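Erkholm open day: an afternoon with the cleaning cloth people

Posted November 18, 2023

I went to the Wastia open day expecting to be sold a cloth, and I was. It cost 36 kroner and it is sitting next to the sink as I write. Whether it is any better than the old vest I normally use is a question I took to Erkholm with me and brought home again.

Wastia has its test rooms on the edge of town, past the garden centre, in a low building it shares with a paint wholesaler. The signs from the station give out after the second roundabout. Visitors were let in by groups and given a paper number at the door. Mine was 711, which made me think there was a crowd in front of me, but the roll had clearly been started somewhere else for some other purpose. We had coffee, a biscuit, and a talk with slides that went on for too long.

The talk was about wiping. The claim, put up in large letters, was that most people push dirt about and then leave it there. I can believe that. What I found harder to swallow was the next slide, where the Clatel cloth was shown as a green block towering over a grey stub marked "ordinary cloth". I asked what the ordinary cloth was. It was one they had bought. I asked which one, and was told there would be time for questions later on. There wasn't much.

The test rooms were better. I like a room where people are doing something dull with great care, and the wiping room is certainly that. The surfaces are white so that anything left behind shows up. The cloth is folded, pinched up, laid flat and folded again, and the feel of it matters more than I had supposed – a stiff cloth skates over crumbs, a soft one gives way round them.

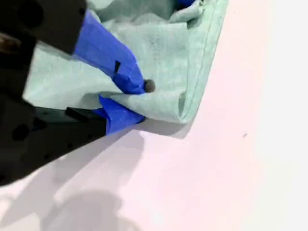 Nørgaard, from our group, wasn't having any of it, and said that any cloth looks good on a smooth white top, and would they kindly try it on a hob with last night's rice on it. I thought that was fair. The reply was that textured surfaces are on the programme for next year. Nørgaard wrote this down with what I took to be some satisfaction.

To be just to Wastia, they did not pretend that a cloth can do everything. Fluff is the awkward one. Crumbs have some weight and will go where they are sent, but a bit of fluff clings to the cloth, drops off at the end of the stroke and turns up again a hand's width away. Anyone who has wiped down a shelf above a tumble dryer knows this already. Their advice was to lift fluff off first, before any wiping, and to do the wiping afterwards with a folded edge. It is sound advice. It also does rather knock a hole in the slide with the green block, as a cloth that needs the mess picked up beforehand is having a good part of its work done for it.
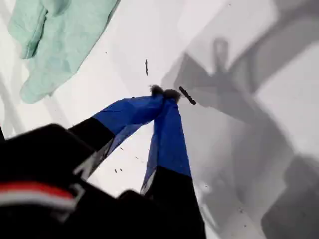 Fluff first, cloth second: the dark clump is pinched up, with the pale green cloth lying to one side.

After that we were shown the washing results. Clatel is meant to keep its grip on dirt through 762 washes, a number so exact that I asked how they had arrived at it. The answer was that this was when they stopped. It had not failed at that point, they had simply stopped, and I rather wish the leaflet said so. It says "tested to 762 washes", and I suppose that is true as far as it goes. I asked about washing temperature too and got a straight reply: no softener, and don't put it in with towels, which shed. I will forget the second part within a month.

The shop is at the end, as shops are. Cloths come singly or in packs of 4, and the packs work out slightly dearer per cloth than buying them one at a time, which I checked twice at the till. The assistant said the pack comes with a box.

If you want to go, the next open day is in spring and is free, though you have to book. Wear something warm, as the corridor between the talk and the test rooms is unheated. Skip the slides if you can slip past them, and take your own cloth along and ask them to try it. I wish I had thought of bringing the vest.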